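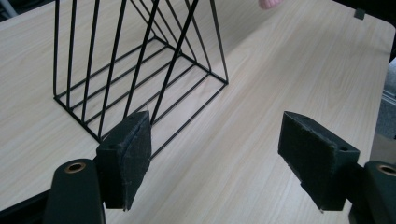 News from the gripper bench

It has been a busy month at the Branuvberg shared workshop, and I promised in the last newsletter that I would say something about how Covo is getting on, so put the kettle on, because I do tend to go on a bit once I start.

For anyone who joined us over the summer, Covo is our hand-held gripper: two fingers on a pair of black arms, squeezed by hand for the time being and meant to go on the end of a proper motorised arm once we have built one worth the name. We began it on the back bench last December with a bag of bearings and a great deal of optimism, and we are now on version 5 of the fingers. The earlier ones live in a biscuit tin under the sink, and you are very welcome to have a rummage if you'd like to see how many ways there are to get a simple block wrong!

The big change this time is the pads. We had been using bare plastic, then a rubber sheet that came off a roll of drawer liner, and the rubber gripped beautifully until it got dusty, at which point it didn't grip at all. The new fingers have a dark, felt-like facing on the inside, and I have to say I'm rather fond of it. It gives a little when it meets something thin, and it is kind to paint and varnish. It does go fuzzy, mind you. The edges have begun to fray already, and I think the next set will be cut a touch oversize and trimmed back after the glue has cured — that was a suggestion from the model railway end of the room and I should have thought of it myself.

We have kept the brass-coloured rings in the rounded ends of the arms. They went in with the bench vice and a good deal of patience, and the joints feel much less sloppy than they did in the spring, when you could waggle the fingertips sideways and hear them click.

Most of the practice at the moment is with the black wire rack, the sort you would stand your post or magazines in. It is a surprisingly awkward thing to pick up. The rods are thin, the dividers lean this way and that, and there is far more gap than rack, so if you come in at the wrong angle you simply close on air. What works best for me is to come in low with the fingers wide open, line up on one rod and stay with it until the pads touch. Coming down from above feels more natural, but I catch the neighbouring loops nearly every time. We are writing each attempt in the Jevmont notebook (the green one on the shelf, please don't use it for tea money) and the latest line in it is number 1876. I should like to reach 2000 before we start on the motor, and every extra pair of hands brings that closer.

If you do come and have a go, a few small things. Open the fingers fully before you start. Please leave the two little round holes on top of the right-hand finger alone and don't poke anything into them. And do write down the failures as well as the successes, with a word or two on what went wrong, even if it is only "missed".

The motor itself is coming out of the Yusuf project, which was the curtain opener some of you will remember from the open day. It has plenty of pull for our purposes, and the mounting plate is half drawn. I still need a short length of aluminium bar and somebody with a steadier hand than mine for the drilling.

The bench is free from six in the evening, and the biscuits are in the other tin.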